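Wood counter planks, oil or leave alone? (and where does everything go)

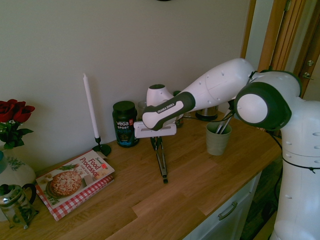
The counter in question, with my protein tub and the one little jar

maribeth_a
Posted Thursday, 7:40 pm

So we've been in this place since December and I still can't decide what to do about the kitchen counter. It's real wood, planks, pretty light, kind of a honey color. I love it! But I'm scared of it. The landlord told me he put "something" on it before we moved in and could not remember what, which is so helpful. I've been wiping it with a damp cloth and that's about as brave as I've gotten.

Two questions. Do I oil it now or wait until it looks thirsty? And second, I'm trying to keep the surface mostly clear, but my Vega tub has sort of moved in permanently and I don't know if leaving stuff parked on wood is bad for it. The cabinets are full (small kitchen, two people who both cook, you get the idea).

kheri_mb
Posted Thursday, 8:05 pm

Nice counter. Do the water drop test before you buy anything. Put a few drops somewhere out of the way, go make a coffee, come back. If they're still sitting up in beads, leave it be. If the wood has gone dark under them it's time for oil.

I did ours with the Liltusico board oil, thin coats, wipe off the extra, leave it overnight. Three coats the first time and then one whenever it flunks the drop test.

rotich_fan
Posted Thursday, 8:22 pm

I'm going to disagree with Kheri a bit, sorry. If you don't know what's on there, oil might just sit on top and stay sticky for a week. Ask me how I know. My mother-in-law's counter had some kind of varnish and I went at it with oil like an idiot, and we were peeling the mail off it for days.

If it's varnished, soap and water, done. You can see the seams between the boards on yours, so I'd keep water from standing in those whatever the finish is.

kheri_mb
Posted Thursday, 8:31 pm

Well yeah, that's what the drop test is for. If it beads, don't oil. We're saying the same thing.

rotich_fan
Posted Thursday, 8:34 pm

Freshly oiled wood beads, and so does varnish. So it tells her whether to do something today, but she still won't know what's on it. That's all I'm saying.

fevness
Posted Thursday, 9:10 pm

Hi Maribeth! On the tub — dry things are fine sitting on wood in my experience, it's wet bottoms you have to watch. I had a dish soap bottle that left a ring I'm still looking at 9 years later. I keep my powders on a little cork mat now and pick it up when I wipe down.

Also that drawer under the counter with the curved handle, what's in there? If it's takeout menus and dead batteries like mine was, you could turn it into a scoop and shaker drawer and then only the tub has to live out.

maribeth_a
Posted Thursday, 9:26 pm

Fevness I feel so seen, it's ALL batteries and soy sauce packets. OK that's a Saturday job.

The jar by the wall is going to be for the scoops, I think? I bought it for spices and then never bought the other ones, so it just sits back there behind the protein looking lonely.

jeveck
Posted Thursday, 10:02 pm

Unpopular opinion, put the tub in a closet and enjoy the wood. I had one of those big containers on my counter for ages and the minute it left, the whole kitchen felt bigger. I like that gray-green wall too, would be a shame to fill it up with shelves.

fevness
Posted Thursday, 10:15 pm

Nope, if I put mine in a closet I stop drinking it. Out where I can see it or it doesn't happen.

jeveck
Posted Thursday, 10:19 pm

Fair enough, I quit after almost 19 days so maybe there's something in that, haha.

maribeth_a
Posted Thursday, 10:41 pm

Just did the drops next to the wall. They're beading! So no oil for now, and I'll text the landlord again and see if he can find the can. Cork mat is going on the shopping list. The tub stays out until somebody gives me a bigger cabinet.

kheri_mb
Posted Thursday, 10:44 pm

Let us know what the can says, I want to settle this with rotich_fan.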